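Treltham, Thursday, August 12, 2021

Beltex to open 24 furnished rooms at Garrido House, with the beds made and the folding done before anyone arrives

Beltex, which has let rooms in Treltham for 20 years, is very pleased to announce that Garrido House will welcome its first residents this November. The old building on the corner has been empty for longer than most of us care to remember, and it has been a real pleasure to see curtains going up again and lamps being carried in through the side door.

The house has 24 rooms over three floors, every one of them let with its furniture, its bedding and a person from our household team who knows where everything goes. We have let plenty of bare rooms in our time, and we know what a first night in one is like (a mattress in its plastic, one towel, and the pillow still in a bag at the bottom of the car). We wanted Garrido House to begin differently, and so the first thing we settled on, well before paint colours or door numbers, was the bed.

All the bedding comes from Griltel, our supplier for this project, and it has been chosen with ordinary life in mind - plain pale sheets that go with anything, quilts thick enough for a Treltham winter, and cushions in cheerful colours so that no two rooms feel quite alike. Residents are welcome to bring their own as well, of course, and a good many have told us they will.

Alongside the rooms we are introducing the Garrido Settling-In Service, included in the rent for the first month. A member of the team comes up once a week to change the bed, take the washing down and bring it back, and then fold it on the bed with you or for you, whichever you prefer. Dark things are sorted from light ones, heavy jumpers are kept away from the thin tops, and anything in need of a button is put to one side. It may sound a small matter, but a clean pile of clothes on a freshly made bed does a great deal for a person in a new town.

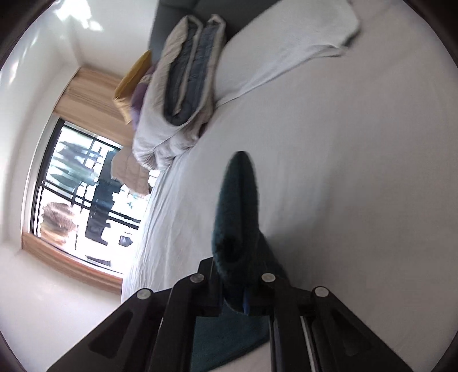

One resident of our house on the other side of Treltham, where the service was tried out over the spring, told us she had been folding her jumpers the wrong way for most of her adult life and had the shoulder creases to show for it. She added that she had been a little shy about letting anybody handle her washing at first, and that by the third week she was saving up questions about fitted sheets.

We were glad to hear it, as fitted sheets come up more than anything else! Our team puts on the far corners first and works back towards the door, and the quilt goes folded to the head of the bed with the cushions on top, so the whole of the mattress is free for sorting and folding. After that it is a matter of a few quiet minutes and a shelf to put things on. 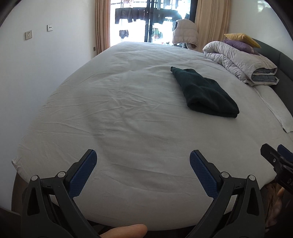
The shelves, by the way, are deep ones. We asked for them to be made deeper after the spring trial, when it became plain that a winter jumper folded properly needs more room than we had given it. Each room also has a hanging rail, a chest of drawers and a lidded box for spare bedding, and there is a drying room on the ground floor with good tall windows.

Garrido House has cost £4,000 a room to furnish, and we hope residents will feel that the money has gone on things they touch every day. Sheets and quilt covers will be replaced on a regular round, and those with some life left in them will be passed on locally.

We have received 61 enquiries so far. Viewings begin in the autumn, and anyone who would like to see a finished room, try the mattress or just have a look at the drying room is warmly invited to get in touch.

For viewings and press enquiries, please contact the Beltex lettings office in Treltham.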